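Edley Community Kitchen and Shop
Progress report to the Hofstetter Fund
24 September 2024
Prepared by Thắng Âu, project lead

Summary

The shop side of the project opened in May and has traded every week since. The cookery sessions began a month later than planned but are now running to the timetable we agreed. Spending is within budget apart from refrigeration, which is covered below. We are asking for one change to the grant terms.

The shop

The shop sells fruit, vegetables, dried goods and bread at prices close to cost. We have had 1,037 sales at the till since opening. The best sellers are onions, porridge oats, tinned tomatoes and whatever soft fruit the wholesaler has that week. Salad leaves have done badly. We cut the order in half and still threw some away, so we now buy them only when a session needs them.

Murkalero, our wholesaler, delivers twice a week. Two deliveries arrived short over the summer and both were credited in full. We have asked them to ring before eight if anything is missing, so that we can change the menu before people arrive.

Cookery sessions

Sessions are led by Pirmin Ammann and last two hours. Each covers one main dish and one side, using only things sold in the shop. So far 64 people have attended at least once. The most popular dishes have been lentil pie, fish chowder and a cold barley salad with plums. The bread session was too long for the time allowed and has been split into two parts.

Recipe cards are handed out at the end. Several people asked for larger print and for weights in ounces as well as grams, and the new cards have both. The marble-patterned table with the red edging is staying in use.

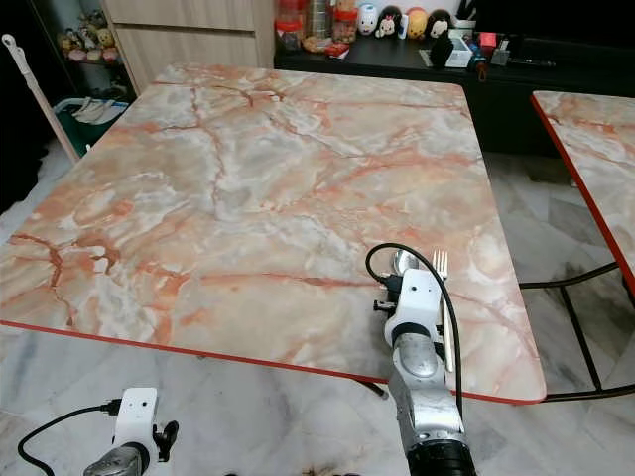 Spending

Equipment came in under the estimate, mainly through buying pans second-hand. Refrigeration went over. The upright fridge from Livular needed a separate electrical supply that was not in the original quote, and we paid for this out of the equipment saving. Rent and wages are as forecast.

Change requested

We would like to move the unspent part of the publicity budget to ingredients. Most people hear of us through the school and the surgery, and we have no plans for further leaflets. The extra ingredients would allow up to 30 more places before the end of the grant year.

Next period

Start the two-part bread course.
Agree winter prices with Murkalero.
Send receipts for the electrical work with the next claim.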